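29 May 2021

Paths, edges and the long bed at Yeo

Quick one this month as we are flat out. Spring came late, everybody rang at once, and the diary is what it is. If you left a message in the last week and haven't heard back, please ring again, the machine ate a few.

Main news is the long bed at Yeo. We cut the new edge back in March, then had to leave it when the ground went to soup. Back on it now. Old lawn ran right up to the wall, no border to speak of, mower scalping the corners every time. We've taken a strip off 6 feet wide and given it one long curve. No wiggles! Wiggly edges are a pain to mow and they look fussy by the second summer.
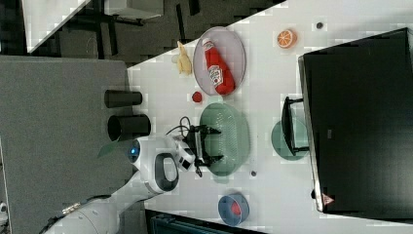 Steel edging is going in next week, the rusty sort. Lucie Ross did the planting plan - grasses at the back, hardy geraniums and catmint to spill over the front, a few alliums for next year. Mulch after a good soak, two inches at least, and keep it off the stems. Please don't skip the soak. Dry soil under bark stays dry.

Gravel path at Drarncombe is finished bar the gate end. Around 30 bags went on the first day and then the lorry got stuck in the lane, so the rest came down by barrow. Ghislain Friesen's back has not forgiven us. Self-binding gravel, rolled in thin layers. It'll look a bit pale untill it has had some rain on it.

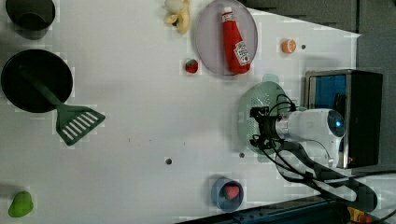

Brunis Garden Design & Build - Planting Team

Jobs for June while your at it. Clip box on a dull day, sun scorches the cut leaves. Tie in climbers before they flop. New turf wants water early morning, not a sprinkle at teatime. Anything we planted for you this spring needs a full can a week, two if it's hot. Leave daffodil leaves alone for six weeks after flowering, no knots please.

We have 5 slots left for autumn hedging. Bare root, so nothing goes in before November, but we order well ahead. Ring the yard and ask for extension 2227, or catch Lucie on site. Next newsletter should have the pond.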